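Search this site Enter keyword Go

2.3 Table layouts

Each layout put a green tray at the left of a wooden table and set bowls beside it – an orange or orange-red one, and a purple one nearer the front. Small items went in the tray or in a bowl.
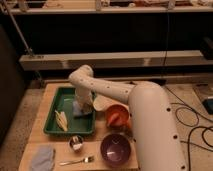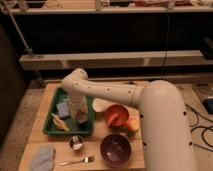

Figure 2. Two layouts, each with a tray and two bowls.

We used 24 layouts from the Pakus set. Up to 20 raters in Drurnville sorted the items of each layout by where they belonged – tray, bowl or neither. Ratings left blank were dropped before scoring.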